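Filed under: Restoration & Repair > Boxes, Cases, Linings

jkerf_149
Relining a hinged jewelry box. The lid fabric is gathered at the hinge seam and has small stains there. Original adhesive unknown, brittle, amber. Torvik paste or hide glue? I want it reversible.

mitre_dust
Hide glue, thin. Torvik stays flexible but it creeps under tension, and gathered fabric is always under tension. I had a seam let go after 7 months.

jkerf_149
Was that on bare wood or over card?

mitre_dust
Over card. 2 mm gray board.

Oldhasp
Then the board moved, and the paste got the blame. I use Torvik on board from Simia and have had no creep. Seal both faces of the board first. Hide glue will bleed through light fabric if you run it thin.

mitre_dust
It bleeds if you flood it. Brush it on, wait until it tacks, then lay the fabric. Unsealed board was the same batch I used with hide glue, and those seams held.

Oldhasp
How many boxes?

mitre_dust
Four. Granted, a small sample.

pell_r
Whichever you use, clean first. Grit in the compartments ends up in the glue line. Soft brush, low suction through a screen, no water near the stains until you test the dye. Sallotero sells a narrow nozzle that fits along partitions. The Cluvberg one is too wide for a ring slot.

jkerf_149
Partitions are trimmed in green. Mask the trim or lift it?

pell_r
Mask. Lifted trim never goes back to the same length.

Oldhasp
Disagree. Lift it if the old glue is already brittle.

jkerf_149
Pictures.

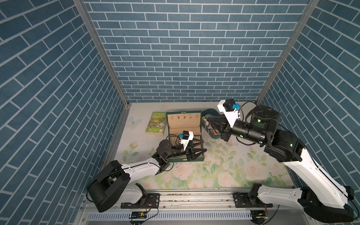
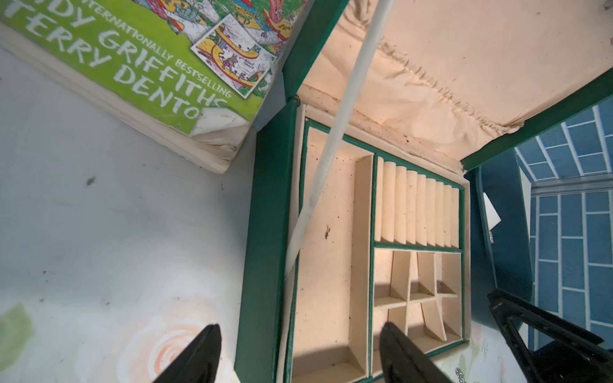
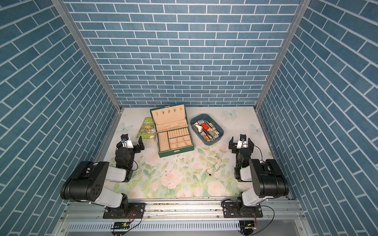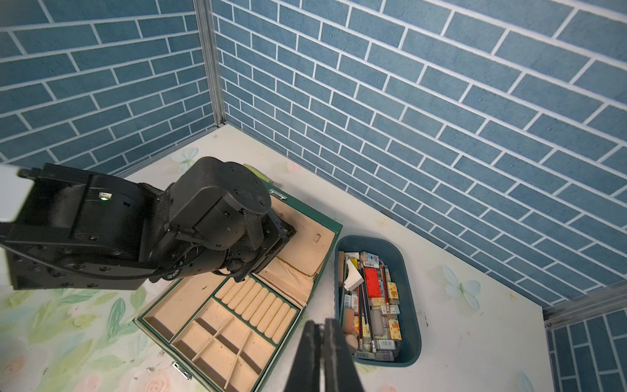
Second one is the inside from above, fourth has the lid open with the clasps showing.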